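2020-08-09

Exhibit shop notebook, Clallis museum referendum display

Started the day with the county map again. Ülle Luik sent the corrected precinct shapes overnight and they load without complaint, so the gap along the river is gone. It came from two precincts that were merged in April, after the old file was drawn. The names in the results table still follow the old list. I matched them by hand and saved the table under a new name so we don't mix them up.

What we have now is one map with 70 precincts, each shaded by the share voting yes on the sales tax question. The measure carried by 207 votes in the whole county. On the map it looks like a lopsided loss, because the big rural precincts on the west side nearly all voted no and the yes vote is packed into Clallis itself. Rosemarie Janssen looked at it over my shoulder and asked if we had the colors backward. If she reads it that way, visitors will too.

Tried three fixes before lunch.

First, dots in place of shading, one dot per 100 votes, blue for yes and orange for no. Reads much better for the town. In the smallest precincts there are fewer than 100 votes on either side, so they get no dot and look as if they had no people in them. Someone from Mollel is going to walk up to this wall, look for Mollel, and find a blank. Can't use it like that.

Second, circles in the middle of each precinct, sized by total votes cast and colored by result. Mollel shows up. The downtown circles overlap and I had to nudge several of them off their true spots. I don't mind that on a wall display if we say so in the caption.

Third, the same circles with the precinct lines dropped and only the river, the main roads and the town names kept. Cleanest of the three. Rosemarie prefers the lines left in, very pale. I printed both at quarter size and taped them up by the door to the shop. Anyone passing, write your initials on the one you'd pick.

Text panel next. The draft that came back from the county office says the tax was "approved by voters across the county." I changed it to "approved by a majority of votes cast in the county," which is what happened. The panel also says the money goes to the museum building. The ballot language, which I have in front of me, says the building and the public square next to it, with the split to be set by the county board. Changed that too and marked both edits in red for Ülle to check against the minutes.

Also in the draft: a line saying the referendum ended a long argument over the Hetard block. It didn't end it. The council was still arguing about parking there two meetings later, and the minutes are in box 3. I cut the line. If someone wants it back they can make the case.

Checked the turnout figure. The draft has it for the county as a whole and I wanted it for the town as well, so the two can sit side by side. The clerk's canvass sheet lists absentee ballots as one lump for the county and doesn't put them back in the precincts. There are 1,260 of them. That is plenty to change the town figure, and far more than the margin. For now the panel will carry only the county turnout, and the map caption has to say that absentee ballots are counted in the total but not drawn. Wording I have so far:

"Circles show ballots cast at polling places. Absentee ballots were counted countywide and are included in the final result but not in the circles."

Two sentences, a bit stiff. Ülle may be able to shorten it.
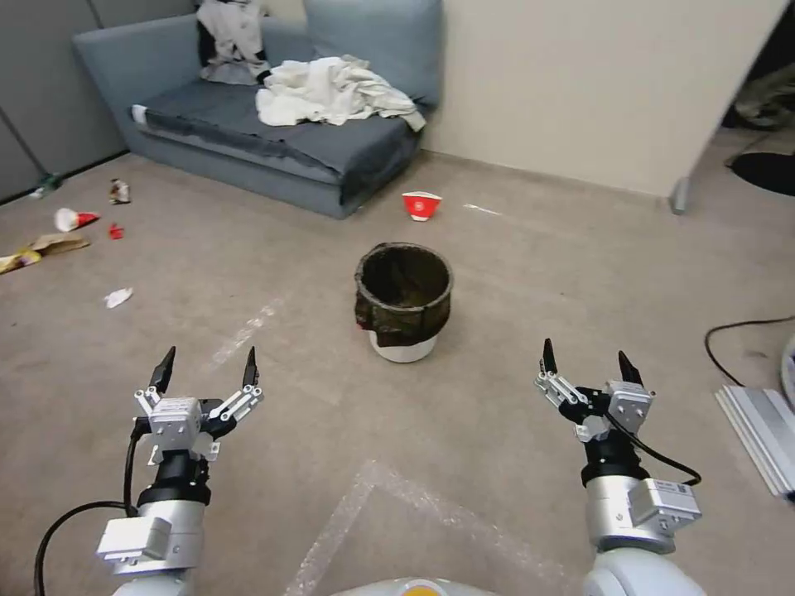
Afternoon went to the ballot box. The one we were lent is the old steel type with a slot lid, and the plan is to let people drop a card in it to answer a question of the week. The lid hinge drags and the slot has a burr on the underside that catches the card stock. Filed the burr down. Ran twenty cards through after that and two still hung up, both with a bent corner. Heavier stock would help. We have half a pack of the Cedirow card left from the school panels, so I'll cut a set from that and try again.

Can't drill the box, it's a loan and the agreement says no changes to the metal. I reread that after I'd filed the slot and felt a bit sick about it. Called Rosemarie. She rang the lender and they are fine with the burr being gone, but they want it in writing, so I typed up what was done and with which file and left it in her tray. From now on nobody touches the box with a tool until the loan sheet has been read. I'm taping a copy to the lid of the crate.

To keep the box from walking off I made a cradle from scrap maple. It sits on a felt pad and the cradle screws to the table from below, with a bar across the back that the box slides under. It takes a key to pull the bar. First version was too tight and scraped the paint on my test piece, so I opened it by the thickness of a business card on each side and lined it with felt. Second version holds and lifts out easily with the bar off. No glue anywhere near the box.

Height: the slot ends up at 34 inches from the floor with the box on the low table. I sat in the shop chair and could reach it without stretching, and a ten-year-old should manage. The card shelf has to come down to match. At present it's at adult elbow height and the pencils are even higher.

Question of the week cards. There was a suggestion that the first question should be "Would you have voted yes?" I don't like it for opening week. The vote was close, people here are still sore on both sides, and the box would turn into a rerun. Ülle's idea was to ask what should go in the square, which gives the people who voted no something to answer too. I'd go with that. Rosemarie wants to think it over.

Campaign material case: laid out the yard signs, the two door hangers and the mailers on brown paper cut to the size of the case. We have nine pieces from the yes side and three from the no side. The yes campaign had a printer and a budget and the no side mostly wrote letters to the paper, so that's a fair picture of what was made, but it makes for a one-sided case. Options are to cut the yes pieces to five and add two of the letters, enlarged. I need permission from the paper and from the letter writers if they can be found. Asked Ülle to try. One of the letters is very good, plain and angry about the square, and I'd like it in at full length.

The yard signs are corrugated plastic and bow when they stand on edge. Laid flat overnight under the big ledger board to see if they relax. One has mud on the back. Leave it.

Lighting in the case is still the old strip. Measured it again with the meter on loan from the archive and it's over what they want for newsprint, even with the filter sleeve. The mailers can stand it for the length of the show but the letters will have to be copies. That suits the enlargements anyway.

Audio station: the recording of the count night is usable from the moment the last precinct is read out. Before that it's mostly chairs. Cut it to just under two minutes, with the clerk's voice, the reaction in the room and the short statement afterward from the yes campaign. There is nothing from the no side on the tape. Their gathering was in Mollel and I don't know if anyone recorded it. Put a note on the board asking. If nothing turns up, we should have someone read the statement they gave the paper the next day, and label it clearly as read.

The headphone jack on the player crackles when the plug is turned. Swapped the cable, same crackle, so it's the jack. Replacement on order. Player is on the left bench with a strip of green tape on it. Don't put it out on the floor.

Open items:

Map: pale lines or no lines, decide from the initials on the door.
Caption on absentee ballots: Ülle to shorten.
Precinct names: someone other than me should read the hand-matched table against the clerk's sheet.
Letters: permissions, then enlargements.
Card shelf: lower it, move the pencils with it.
Cedirow card: cut and run a set through the slot.
Loan crate: copy of the agreement on the lid.

Forgot to write down that the big printer is low on cyan. The quarter-size map came out a little green along the right edge, which makes the river look wider than it is. Don't judge the colors from those prints, only the lines.

Rosemarie has the shop key until I'm back.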